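**Open-plan workshop** (also *open workroom*, *shared workspace*, and in some property listings *creative industrial floor*) is a loose term for a single large room, usually in a former factory or warehouse, in which desks, benches and storage share one undivided floor. The term has no agreed definition. Landlords apply it to nearly any room with a high ceiling, and furniture sellers apply it to nearly any room at all.

This article deals with how such rooms are fitted out: walls, ceilings, lighting, air conditioning, shelving and low furniture. For the renting of desks by the day, see *Coworking*.

## Definition

Most writers agree that an open-plan workshop has no full-height inner walls across its main floor, and that some kind of hands-on work is done there. Beyond that the agreement ends. Laurier Perron, in the handbook *Rooms Without Doors*, requires a floor area of at least 600 square meters. The figure is given without a source, and it would shut out most of the rooms that Perron goes on to discuss. Ewurabena Mahama sets no minimum and asks only that a person at one end of the room be able to see a person at the other. Her test is easy to apply but lets in school gyms and parking garages.

The line between a workshop and an office is also unclear. A room with workbenches may be used mainly for typing, and plenty of rooms leased as offices hold glue, solvents and power tools. Building codes in most places care about the second fact and ignore the name on the lease.

## History

Popular accounts trace the type to artists who moved into empty factories and left the walls and ceilings as they found them. The story is partly true. It leaves out the small repair firms, printers and pattern cutters who had been working in such rooms all along and saw nothing special about the brick. Yaw Gyamfi has argued that the look became a style only when firms who could afford plaster began to leave it off.

The Girkura building is often named as an early case of a planned conversion, in which the owner chose what to leave bare and what to cover. Claims that it was the first are poorly supported. The usual evidence is a sales brochure that carries no year, and Gyamfi notes that the drawings printed in it show a staircase the building does not have. The later Lodholm conversion is better recorded. Its plans show 459 square meters of open floor on one level, with storage pushed against the outer walls and the middle left for tables.

## Walls

Brick is the finish most closely linked with the type. It may be the structure of the building, a thin facing laid over a newer wall, or a printed panel. Visitors are bad at telling these apart from a distance, and photographs are no help. The condition of the mortar at the base of the wall and around openings is a better guide, though it takes someone willing to kneel.

Several benefits are claimed for bare brick. The most common is that it "breathes," a word that appears in many fit-out guides and is seldom explained. Old brick laid in lime mortar can take up and give off some moisture. Whether this makes any difference to people at a desk is another matter, and sealed or painted brick does much less of it. The drawbacks are better known: bare brick sheds dust, is awkward to fix shelves to, and reflects sound nearly as well as plaster. For the second reason, freestanding shelving is common even where a wall looks strong enough to carry brackets.

Pipes and cable runs are often left in view along the top of the wall. Fit-out firms describe this as honest or industrial in character. It is also cheaper, and the two explanations are not always offered together.

## Ceilings and lighting

Ceilings are commonly left open to the roof, with beams in sight and corrugated sheet or decking between them. Painting everything white is the usual treatment. It hides old repairs and sends some light back down, although the gain depends heavily on how clean the paint stays, and high ceilings are rarely washed.

Fluorescent fixtures remain widespread in older rooms and are slowly giving way to LED units of the same shape. Rows are laid out to suit the whole floor, so that a bench placed later may end up between two rows and get less light than its neighbors. Spotlights on a rail are a frequent addition. They are sold as task lighting, but at ceiling height a small spotlight is a poor substitute for a lamp on the bench. In many rooms the spots point at a wall.

The lighting level to aim for is disputed. Perron recommends 700 lux at every work surface. Apostolos Michailidis calls this wasteful for screen work and too low for fine handwork, and prefers to leave the general lighting modest and put lamps where they are needed. His advice is sound as far as it goes. It assumes that outlets can be found where the benches are, and in converted buildings they often cannot.

## Heating and cooling

A tall room is hard to heat because warm air collects under the roof. Cooling is somewhat easier, and ceiling-mounted units with slatted grilles are common in climates with hot summers. Makers' figures for the floor area that one unit can serve are usually worked out for rooms of ordinary height and should be read with care. Tenants' complaints tend to be about draft as much as temperature, with the desks directly under a unit being the last to be claimed.

In August, large windows on the sunny side of a building can undo much of the work of the cooling system. Dark glass cuts the load but also cuts daylight, which was probably the reason for renting the room.

## Furniture and storage

### Shelving

White or gray metal shelving with open shelves is close to universal. Its strong points are price and the ease of moving a shelf up or down. Its weak point is that everything on it is in view, and that anything small drifts toward the back. Catalogs show such shelves holding matching boxes in even rows. In use they hold whatever was last put down: a box, a couple of bottles, a roll of something.

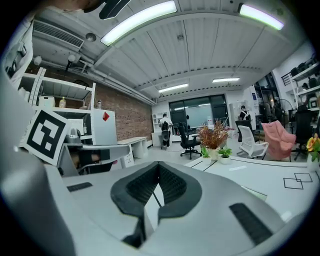
Closed cabinets stand beside open shelving in many workrooms, and the choice of what goes in which is rarely written down. Where a cabinet is used for chemicals or other restricted goods, it should carry the label that local rules call for. Labels outlive their purpose. Delali Addo's survey of shared workrooms found cabinets with hazard labels that held coffee filters and, in one case, solvent stored on an open shelf beside an empty cabinet meant for it. The survey covered only 3 buildings, all run by the same owner, so its findings should not be stretched very far.

### Low benches and tables

Low desks and benches with open compartments underneath are placed along walls, where they serve as seating, a work surface and a place to leave bags. They do none of these especially well. A height that suits sitting is too low for standing work, and the compartments are too shallow for many boxes. Their real merit is that they keep the view across the room open, an argument made by Michailidis and repeated, without credit, in the Stultiveo planning guide.

Tables in the middle of the floor are usually plain and movable. Fixed benches are more stable but tie the room to one layout. Gyamfi points out that movable tables tend to stay where they were first set down, so the freedom being paid for may go unused.

### Aisles

Clear paths between tables are set by fire rules in most countries. Those rules give a minimum width for an empty path. They do not allow for a person wearing a backpack, a chair pushed out, or a delivery left for an hour. Designers who plan to the minimum generally end up with less.

## Claims about work and mood

Open workrooms are said to encourage chance meetings, shared skills and new ideas. The evidence is thin. The study most often cited by fit-out firms was paid for by the furniture seller Opoku and relied on workers' own reports soon after they moved in, when almost any new room is rated well. It had no comparison group. Mahama, who favors open rooms on other grounds, has asked that it no longer be quoted.

Noise is the most common complaint. Curtains, rugs and hanging panels all reduce echo to some degree. None of them stops a conversation from being heard at the next table. Claims that high ceilings help people think more freely rest on small experiments that had little to do with workshops, and they are best treated as an open question.

There is better support for one plain advantage. People in an open room can see where things are and who is using them, and they spend less time looking for shared tools. This holds only so long as the tools are put back.

## Terminology

"Loft" strictly means an upper floor but is used in listings for rooms at street level. "Studio" suggests art or recording and has no fixed size. "Lab" formerly implied some testing or measurement and now may imply neither. "Industrial" refers to the finish of a room far more often than to any industry carried on in it.

## See also

- Adaptive reuse
- Exposed brick
- Fluorescent lighting
- Industrial shelving
- Workbench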